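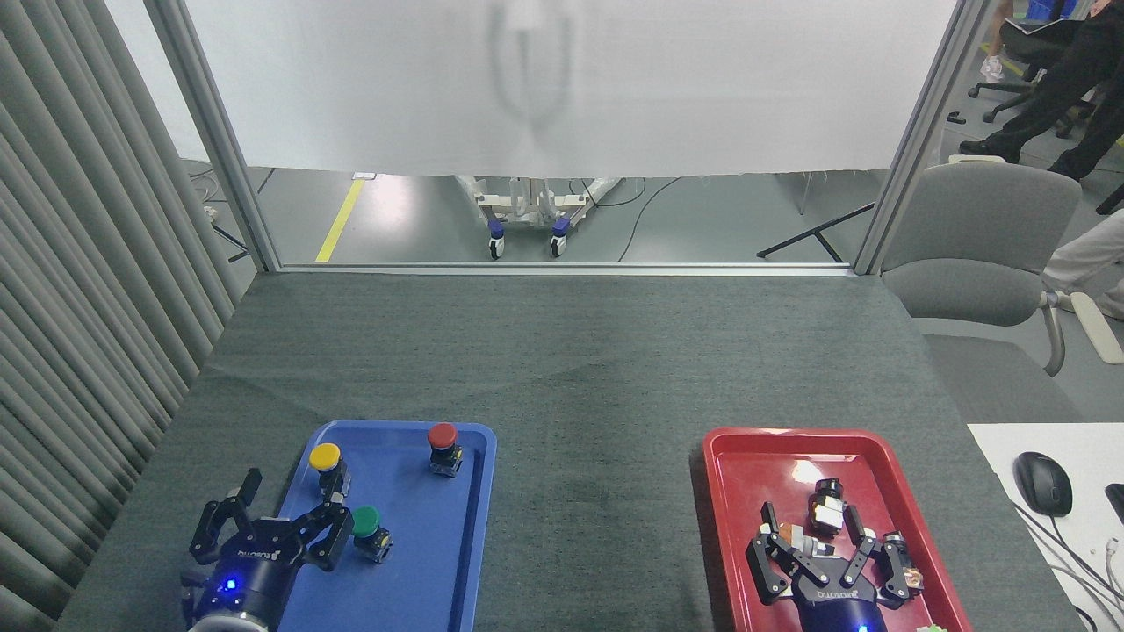 How to Budget for a Two-Arm Sorting Bench

By Tatiana Zelenák
2022-12-24

Most first budgets for a robot bench list the arms, the grippers and a computer, and stop there. Then the orders go out and the small invoices start. These steps are for a shop or lab planning one bench with two arms, used for picking and sorting small parts such as push buttons and contact blocks. They assume you already have floor space and power.

Step 1. Write down the parts before you look at robots

Make a list of every part the bench has to handle. Give the longest side, the shortest side, the weight and the surface. A mushroom-head button is easy to grab by the body and awkward to grab by the cap. A bare contact block is small, and in a pile it gives the fingers very little to close on.

Mark the smallest part and the heaviest part. Those two decide the gripper. Everything in between will usually work.

Step 2. Price the grippers as a pair

Ask for a quote on two identical grippers, with the wrist couplings, cables and one spare set of fingers. We asked Sarkon and Gellbridge for the same list. Sarkon left out the couplings and Gellbridge included them, so the first totals could not be compared. Send the list again with line numbers and ask for a price on each line.

Wide-opening fingers cost you space. Two arms working side by side need room for both sets of fingers to be fully open without touching. Measure this on paper before you choose a table.

Step 3. Budget the table and what goes on it

This is the cheap section and the one people skip. Ours came to 1,158 dollars:

Table frame and top: 720
Felt, trays, clamps and cable ties: 438

Felt keeps small parts from bouncing and rolling when they are dropped. Plan to replace it. Buy trays in two strong colors so that anyone walking up can tell one side from the other, and buy spares in the same order - the supplier may not have the same shade next year.

Step 4. Budget the surroundings

Light matters if you use cameras. A window that is fine at ten in the morning can ruin your images at three. We priced curtains and diffuser panels with aluminum posts from Elo at 1,394 dollars, delivered but not installed. Include a chair and a small desk for the operator, within reach of the stop button. Add floor tape.

Step 5. Count the hours

Put labor in the budget even if it is your own staff. For each of these, write a name and a number of days:

Mounting and wiring the arms
Calibrating the cameras
Training operators
Sorting and resetting parts between runs

The last one is easy to miss. Someone has to put the parts back in the trays all day long.

Step 6. Set the order dates

Order the item with the longest lead time first. For us it was the grippers. We ordered the table last and it still came before everything else, then sat in the hallway through December. Ask each supplier for a ship date in writing, and ask what happens to the price if you move it.

Step 7. Hold something back

Keep a reserve line and do not assign it to anything. Ours went to longer cables and a second set of fingers. If you use planning software (we use Eze), enter the reserve as its own line so it does not get spread across the others.

Before you send the budget for approval, check that shipping, tax and spares appear on every quote.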